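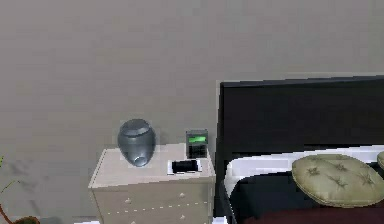
グレーの壁と白いチェスト。つまみは小さな丸形です。

キッチンの引き出しのつまみと取っ手を自分で交換する方法

こんにちは。キッチンや洗面所の収納まわりを、少しずつ自分で手直しして暮らしている者です。前回の記事で「扉は気に入っているけれど、つまみだけ替えたい」という方からお便りをいくつもいただきまして、それなら一度きちんと手順を書いておこうと思い、お茶を淹れて机に向かいました。例によって話が長くなりますが、作業そのものは短いので、どうぞ気楽にお付き合いください。

うちのキッチンは中古で買ったときについてきたもので、箱も扉もまだしっかりしています。ただ、取っ手のメッキがところどころ剥げていて、布巾の糸がよく引っかかるのです。全部取り替える見積もりもいただきましたけれど、金額を見てそっと封筒に戻しました(笑)。それで取っ手だけを新しくしたところ、朝、台所に立つのがずいぶん楽しくなりました。

まず測ることから

お店に走りたくなる気持ちはよくわかります。私も最初はそうでした。でも、買い物の前に必ず今ついている金具を一つ外して、寸法を測ってください。

つまみはネジが一本なので、見るところは扉の厚みとネジの太さだけです。取っ手のほうはネジが二本ありますから、穴の中心から中心までの距離、いわゆるピッチを測ります。取っ手全体の長さではありませんよ。ここを取り違える方が本当に多くて、私の義理の兄、オヴィディウ・ガヴリラも、全長を測って意気揚々と一式買ってきて、その日のうちに返品に行きました。

測るときは扉の裏側から、片方の穴の左端ともう片方の穴の左端を結ぶのが簡単です。穴の中心というのは目で見てもなかなか決まらないのですが、左端どうしなら定規がぴたりと当たります(二つの穴が同じ太さなら、この距離がそのままピッチになります)。

もう一つ、引き出しの場合は前板が二重になっていることがあります。化粧板の内側に箱の板がもう一枚ある作りですね。こうなっていると付属のネジでは短くて届かないことがあるので、厚みは二枚分まとめて測っておきましょう。

金具の選び方

穴をそのまま使うなら、ピッチの同じ取っ手を選べば済みます。うちは同じ位置にこだわって探したので、SimaとGoltleyのカタログを何晩もめくりました。最終的に引き出しはGoltleyの細い取っ手、吊り戸棚はSimaの丸いつまみにしました。全部同じにしなくても、色と質感さえ近ければ案外まとまって見えるものです。

迷ったら、一つだけ買って一週間ほど使ってみるのがおすすめです。見た目が素敵でも、濡れた手ではすべる、指の太い人には隙間が狭い、エプロンのポケットが引っかかる、といったことは、使ってみないとなかなかわかりません。うちではレンジの横に試しの一つをつけておいたところ、夫が三日目に「これは痛い」と言いだして、角の立ったものは候補から外れました。

数は、少しだけ余分に。私は36個つけるのに予備を足して注文しました。あとから一つだけ買い足そうとすると、仕上げの色味が微妙に違ったり、もう廃番だったりするのです。余った分は引き出しの奥に、付属のネジと一緒に袋に入れてしまってあります。

用意するもの

プラスドライバー(手回しのもの)
定規またはメジャー
マスキングテープ
鉛筆
やわらかい布と、薄めた中性洗剤
穴を新しくあける場合は、電動ドリルと木工用の刃、当て木、保護メガネ
古い穴を埋める場合は、木部用のパテ、ヘラ、目の細かい紙やすり

電動ドライバーをお持ちでも、最後の締めつけだけは手でなさってください。勢いよく締めると、扉の表面がへこんだり、ネジ山がつぶれたりします。

同じ穴を使って交換する手順

1. 引き出しの中身を出します。面倒に思えますが、中にものがあるとドライバーがまっすぐ入りません。ついでに賞味期限の切れた乾物などが見つかって、それはそれで良い日になります。

2. 片手で表の金具を押さえながら、裏からネジを外します。取っ手のときは、二本を少しずつ交互にゆるめると最後までぐらつきません。

3. 金具の跡を拭きます。長年の油で輪のような跡が残っていることがほとんどです。薄めた中性洗剤を布に含ませ、固く絞ってから拭き、水拭き、乾拭きと続けてください。水気が穴に残ったままだと板がふくらむことがありますので、少し時間をおいて乾かします。

4. 新しい金具を表から当て、裏からネジを指で回し入れます。指で入るところまでは工具を使いません。まっすぐ入っていれば軽く回るはずで、途中で固くなったら斜めになっている合図ですから、一度抜いてやり直しましょう。

5. 取っ手は、二本とも仮止めしてから、少しずつ交互に本締めします。つまみは向きのないものなら、回らなくなったところで止めて大丈夫です。

6. 引き出しを何度か開け閉めして、がたつきがないか確かめます。隣の扉を開けたときに金具どうしがぶつからないかも、ここで見ておいてください。

慣れてくると、一か所2分もかかりません。急ぐ必要はまったくないので、好きなラジオでも流しながらどうぞ。

新しく穴をあけるとき

つまみを取っ手に替えたい、位置を変えたいという場合は、穴あけが必要になります。ここだけは少し緊張しますね。

私は友人のエミリアン・ニストルに教わりました。家具の修理が好きな人で、彼に言われたのは「扉に直接印をつける前に、型紙を一枚つくりなさい」ということでした。厚紙を扉の角にきちんと合わせられる形に切って、そこに穴の位置を書き、目打ちで小さく穴をあけておきます。あとはどの扉にも同じ型紙を当てれば、位置が揃います。左右で開き方が違う扉には、型紙を裏返して使えばよいのです。市販の樹脂製ならGrerixの穴あけガイドが我が家にもありますが、普通のご家庭なら厚紙で十分だと思います。

位置が決まったら、まずマスキングテープで新しい取っ手の形を扉に写してみて、離れたところから眺めてください。引き出しは上下の真ん中に置くか、少し上に寄せるかで印象がずいぶん変わります。深い引き出しの場合、私は上寄りが好みです。腰をかがめなくて済みますもの。

穴をあける手順は次のとおりです。

1. あける場所にマスキングテープを貼り、その上に鉛筆で印をつけます。
2. 印の中心を目打ちで軽くくぼませます。
3. 裏側に当て木をしっかり押さえつけます。刃が抜けるときの欠けを防いでくれます。
4. 保護メガネをかけ、表からゆっくりとドリルを進めます。最後のひと押しは特にやさしく。
5. テープをはがし、穴のまわりのささくれを紙やすりでそっと落とします。

初めての方は、目立たない扉か、いらない板で一度練習してみてください。私は流しの下のいちばん端の扉から始めました。少しずれているのですけれど、知っているのは家族だけです。

古い穴を埋める

使わなくなった穴は、木部用のパテで埋めます。裏にテープを貼ってふさぎ、表からヘラで押し込み、少し盛り上がるくらいにしておきます。乾くとやせるので、一度で平らにしようとせず、二度に分けるのがこつです。しっかり乾いたら紙やすりで平らにして、塗装の扉なら近い色で上から塗ります。

木目のシートを貼った扉では、正直なところ、跡を完全に消すのは難しいです。そういうときは、Votisettiの台座つき取っ手のように、下に細長いプレートがついている形を選ぶと、古い穴がプレートの下に隠れてくれます。我が家の洗面台はこの方法にしました。

よくいただくご質問から

ネジが長すぎて、つまみが浮いてしまいます。
付属のネジに切れ目が入っているものは、ペンチで折って短くできます。切れ目がなければ、裏側に座金をはさむと少し調整がききます。金物店で短いネジを買い直すのがいちばんすっきりします。太さを合わせるため、元のネジを一本持っていってくださいね。

しばらくするとつまみがくるくる回るようになります。
よく使う引き出しほどゆるみます。一度外して、ネジにゆるみ止めを少しつけてから締め直してみてください。うちでは季節の変わり目、4月ごろの大掃除のついでに、ドライバーを持ってひと回りしています。

賃貸でもできますか。
元の穴をそのまま使う交換でしたら、戻せることが多いと思います。ただ、作業の前に大家さんか管理会社に確認してください。外した金具とネジは、どの扉のものか書いた袋に分けて、退去の日までなくさないように。

全部でどのくらい時間がかかりますか。
穴をあけない交換なら半日あれば余裕があります。穴あけがある場合は、型紙づくりと片づけも含めて一日みておくと安心です。一日に10か所まで、と決めて何日かに分けるのも良いやり方です。疲れてくると、どうしても手元が雑になりますので。

次回は、引き出しのレールの掃除と、すべりが悪くなったときの調整について書くつもりです。お手元の引き出しで「ここが重い」「ここで引っかかる」ということがありましたら、コメント欄に書いておいてくださいね。

2023年9月3日(日)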